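4.2 Cloth reuse and drying between wipes

Draft of 2024-07-27, numbers still being checked against the paper logs.

Kitchens in the Samonte group differ a lot in how they handle wiping cloths, and this turned out to matter more than the choice of detergent (Section 4.1). We had planned to treat cloth handling as a background variable. It is now the main one.

Three practices were seen. Single-use paper, thrown out after each surface. Cloth kept in a bucket of sanitizer between wipes. Cloth rinsed under the tap and hung, or more often dropped, near the sink. The third was by far the most common in the small sites, and staff there mostly did not think of it as a practice at all. When asked on the intake form "how are cloths stored," several sites left the line blank.

Swabs were taken from the cloth and from the counter it had last been used on. Same swab type throughout, same person doing the plating. Plates read at 40 hours. Counts over the upper limit of the plate were re-run at a 1,000-fold dilution, except for the first batch, which had already been discarded when we noticed. Those are marked in the supplement and left out of the model.

Main result: counter counts follow cloth counts. A cloth left folded and damp for 10 hours or more gave counters that were worse after wiping than before in most pairs. Bucket cloths did well early in the shift and then drifted. The drift lines up with how often the sanitizer was changed, not with how busy the kitchen was. Paper was flat all day, as expected, and also the most costly, so we would not read this as advice to switch.

Drying is where the effect seems to sit. Cloths hung open over a rail were close to paper by the next morning. Cloths hung folded were not. Same rail, same room, same cloth type. Fabric weight made a small diference in the Kukden sites, where a thick looped cloth is standard, but the thinner flat cloths used elswhere showed the same pattern when folded. Room humidity was logged only in the larger kitchens, so we can't separate it out. A repeat with loggers in every site is planned.

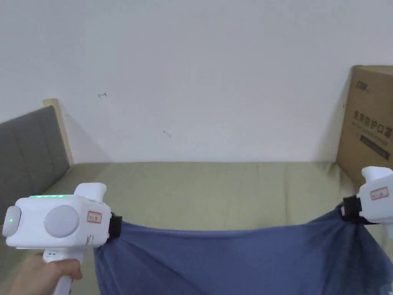

Figure 3. A blue cloth held by two opposite corners.

Color coding was in place on paper at most of the sites. One color for raw meat areas, one for counters, one for floors. In practice the codes broke down by mid-shift, mainly when one color ran out and the nearest clean cloth was used in its place. Blue was the counter color in the Clinura scheme, and a cloth like the one in Figure 3 would go to counters and nowhere else under that scheme. The Arnovau sites used blue for floors. Staff who had moved between the two groups told us they had to relearn it, and some mixed-up cloths in the first weeks are likely. We did not try to measure this. It would need tagging of single cloths across a full wash cycle.

Laundry is a separate issue. Sites that washed cloths in-house used a wide range of temperatures, and few could say which program was used. Machine settings were copied down where we could get at the panel. Where we couldn't, the cell is blank in Table 4. Cloths that went out to a service came back clean on every plate, but were then stored in open crates under the prep bench in at least one kitchen. See 4.3 for storage.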